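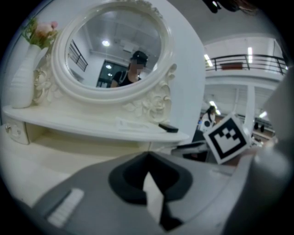
Have you ever made a silly face in a mirror and wondered how the mirror makes one right back at you, every single time? It's one of the best tricks in your house, and all it needs is light. Light zooms out of a lamp, bounces off your nose, your cap, your shirt, everything! Some of that light hits the mirror and bounces off again, straight into your eyes. The oval mirror on this white dressing table is busy catching a whole room. Look for the round ceiling light in the glass. The light itself is up on a ceiling that the table is facing, but the mirror brings it down to where we can see it.

Why doesn't a wall do that?

A wall bounces light too (if it didn't, you couldn't see it!). But a wall is bumpy. Even a wall that feels smooth has tiny hills and valleys, so the light scatters every which way and the picture gets lost. Glass is very, very smooth. Most mirrors are a sheet of glass with a super thin layer of shiny metal on the back, and the metal does the bouncing. The light comes off in neat order, and the picture stays whole.

You can feel how this works with a ball. Roll it straight at a wall and it comes straight back. Roll it in from the left and it heads off to the right, at the same slant. Light does exactly the same thing, only much, much faster.

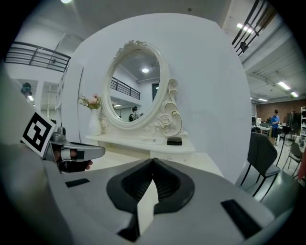 What is a vanity, anyway?

A vanity is a dressing table, a place to sit and brush your hair or hunt for your other earring. Many have a drawer for small things. Some mirror frames are plain, and some are covered with roses, leaves and curly shapes called scrolls. Scrolls got their name from rolled-up paper. Run your finger along one and you'll feel it curl in on itself like a snail shell!

Try it: the peeking game

You need a mirror that's already on a wall or a table, and one friend.

Stand off to the left side of the mirror, so you can't see yourself in it. Ask your friend to stand off to the right. Now both of you shuffle slowly toward the middle. Stop the moment you see your friend's eyes in the glass. 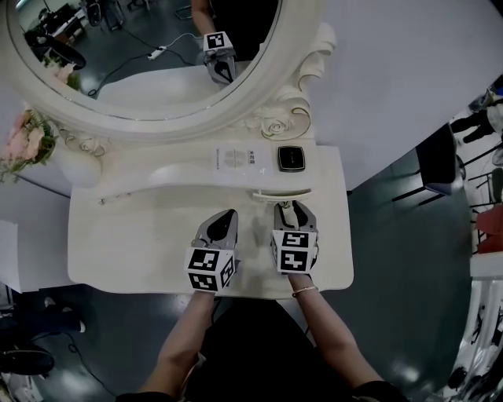

Can your friend see your eyes too? Yes! Light can travel the same path in both directions, so if you can see their eyes, they can see yours. Now try it with one of you crouching down, or standing farther back. Then trade places and play again.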